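Punis Wäschemodul, Datenblatt zur Auslieferung

Stand der Angaben: Mai. Zuständig für Inhalt und Pflege: Lutz Petersen, Produktdokumentation Punis.

Gegenstand

Das Punis Wäschemodul ist ein Zusatzpaket für einarmige Serviceroboter mit Zweifingergreifer. Es umfasst die Greiferspitzen, das Sensormodul für das Handgelenk, die Steuerungssoftware Cillik sowie einen Satz aufgezeichneter Bewegungsabläufe für das Be- und Entladen von Frontladern. Das vorliegende Datenblatt richtet sich an Betreiber von Wäschereien, Wohnheimen und Pflegeeinrichtungen, die das Modul beschaffen oder erproben möchten, sowie an deren technische Dienstleister.

Lieferumfang

Greiferspitzen aus Metall, zwei Paar
Sensormodul mit Anschlusskabel
Software Cillik mit Einzelplatzlizenz
Ablaufsammlung mit 42 Grundbewegungen
Montageanleitung und Prüfprotokoll

Der Roboterarm selbst sowie Waschmaschinen, Körbe und Bodenmarkierungen sind nicht Bestandteil der Lieferung. Für die Erstmontage wird der Servicepartner Lambrechts empfohlen; eine Eigenmontage ist zulässig, sofern das Prüfprotokoll vollständig ausgefüllt und zurückgesandt wird.

Vorgesehene Verwendung

Das Modul ist für trockene und geschleuderte Textilien bis zur Größe eines Badetuchs ausgelegt. Unterstützt werden das Entnehmen von Wäsche aus einem offenen Korb, das Einlegen in die Trommel, das Entnehmen aus der Trommel sowie das Öffnen und Schließen der Gerätetür. Bettbezüge, Spannbettlaken und Textilien mit losen Bändern gehören nicht zum freigegebenen Umfang. Die Dosierung von Waschmitteln erfolgt weiterhin durch das Personal.
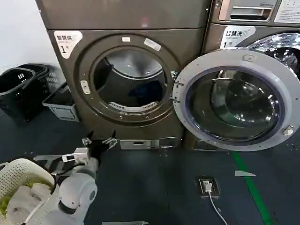

Anforderungen an den Aufstellort sind vor der Inbetriebnahme durch den Betreiber zu prüfen. Der Arm muss die Trommelöffnung bei vollständig geöffneter Tür erreichen, ohne den Türring zu berühren. Bei nebeneinander stehenden Geräten ist zu beachten, dass eine weit geöffnete Tür wie am rechten Gerät Bewegungsraum vor den Maschinen beansprucht; der Schwenkbereich wird in Cillik als Sperrzone angelegt. Der Wäschekorb ist neben dem Arm abzustellen. Bodensteckdosen und frei liegende Kabel im Fahrbereich sind in der Raumkarte einzutragen. Die Beleuchtung soll so gewählt werden, dass Spiegelungen im Türglas möglichst gering ausfallen.

Inbetriebnahme

1. Greiferspitzen montieren und Sensormodul am Handgelenk befestigen.
2. Kabel entlang des Arms führen und auf freien Lauf in allen Gelenkstellungen prüfen.
3. Cillik starten und die Raumkarte anlegen.
4. Türposition, Trommelöffnung und Korb je Gerät einlernen.
5. Probelauf mit einem einzelnen Handtuch durchführen.
6. Ergebnis im Prüfprotokoll vermerken.

Das Einlernen ist für jedes Gerät gesondert vorzunehmen, auch bei baugleichen Maschinen. Nach einem Standortwechsel verlieren die gespeicherten Positionen ihre Gültigkeit.

Ablaufsammlung

Die Grundbewegungen wurden am Punis-Prüfstand und im Waschraum des Wohnheims Plilley erstellt. Sie verteilen sich auf 11 Aufgaben und liegen mit je einer Parameterdatei vor. Ein Ablauf kann kopiert und angepasst werden; die ausgelieferten Fassungen sind schreibgeschützt.

Bekannte Einschränkungen

Dunkle Textilien an der Rückwand der Trommel werden bei schwacher Beleuchtung nicht zuverlässig erkannt. Eine Sichtkontrolle der Trommel durch das Personal ist deshalb nach jedem Entladen vorgeschrieben. Kleinteile wie Socken können in der Türdichtung verbleiben. Perforierte Körbe werden unterstützt, doch kann sich eine Greiferspitze in der Wandung verhaken; in diesem Fall hält Cillik den Arm an und gibt die Meldung 64 aus.

Wartung und Support

Greiferspitzen sind monatlich auf Grate zu prüfen. Ersatzteile werden über Lambrechts bezogen. Störungsmeldungen sind mit Seriennummer, Softwarestand und Protokolldatei einzureichen. Softwarestände vor Cillik 13 werden nicht mehr gepflegt.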